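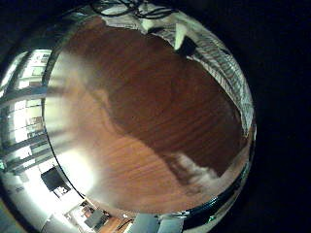
Wrist camera view of the table, with glare at lower left and a shadow over the upper and right part of the wood.

**Arm enters protective stop during cloth pick, fault repeats in the afternoon only**

**Pernamar Handling Lab**
Posted Wed 3 February

Our laboratory operates a single table-mounted station for cloth handling. The wrist camera is a wide-angle unit supplied by Tredix, and the pick planner is Ziltudine, installed in September and not updated after that. The task is simple: locate a striped cloth on a wooden tabletop, grasp a corner, lift, and release.

The station completed 3,041 picks before the present fault. It now enters a protective stop on the downward approach. The controller reports contact force above the limit, and the log shows that the planner had placed its grasp point on bare wood. The gripper was therefore driven into the table. We have recorded 112 stops of this kind. All of them took place after midday, when daylight from the windows reaches the table and the arm throws a heavy shadow over the work area.

The following steps have been taken without result:

- camera calibration repeated
- gripper fingers replaced
- approach speed reduced by half
- cloth exchanged for an identical one 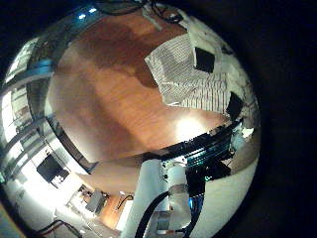

The operator is required to clear each stop by hand, and our safety office has asked whether the station may remain in service while the cause is being found. We would be grateful for advice on both the fault and the interim arrangement. We should add that a contractor proposed raising the force limit so that the stops no longer occur. This has been declined for the time being.

---

**McKinnon Station Support**

Please do not raise the force limit. The stop is the only part of your system that is performing as intended. A planner that mistakes wood for cloth will continue to do so with the limit raised, and the arm will press harder before it halts.

The pattern you describe is consistent with an exposure problem. With automatic exposure enabled, a bright spot on the table causes the camera to darken the whole picture, and the border between cloth and shadow becomes difficult to separate. We recommend the following order of work:

1. Withdraw the station from afternoon service until step 4 is complete.
2. Fit blinds to the windows, or turn the table so that the reflection falls outside the pick area.
3. Set exposure to a fixed value under lamp light only.
4. Run 580 picks at reduced speed with the force limit unchanged, and review every rejected grasp.

Kindly also examine the cables near the wrist through the full range of motion. A cable pulling on the arm can produce a force reading of its own and would confuse the results of step 4. In addition, the planner should be set to refuse any grasp point whose height matches the bare table.

---

**benchtop_south**

Same thing on our unit. Put a matte cover on the table and it stopped. Did not change anything else.

---

**Pernamar Handling Lab**

Thank you for both replies. Blinds have been ordered and afternoon running is suspended. The height check was found to be switched off in our configuration; it has been enabled. A matte cover will be tested separately so that the two changes are not confused. We will report the outcome of the trial on this page.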